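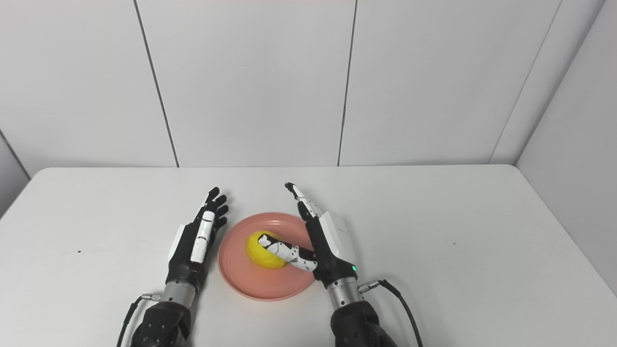 Why does a ball roll off a table but stay put on a plate? I started wondering about this on Monday, when my orange went for a wander across the kitchen and ended up under the fridge (I had to fish it out with a ruler, and it was very fluffy). The trick is in the edge. Look at the pink plate with the yellow ball in it and you'll see that the plate has a raised rim all the way round. The middle dips down a bit too, and that dip is called the well.

A ball only touches the table at one tiny spot, so the smallest nudge or slope can set it off. Put it in a plate with a rim and it has to climb a little hill to get out! Climbing takes a push, and a gentle nudge isn't enough. It'll probably just trundle back towards the middle.

You can try this at home. You need a ball, a flat tray or a big book, and a plate with a rim. Put the ball on the book and tip it very slowly. Off it goes! Now put it in the plate and tip that slowly as well. How far can you tip before it escapes? I did mine 5 times and got a different answer nearly every time, because my hands wobble.

Then have a go with a bowl, which has much taller sides. Use a plastic one, please, and stay over the carpet.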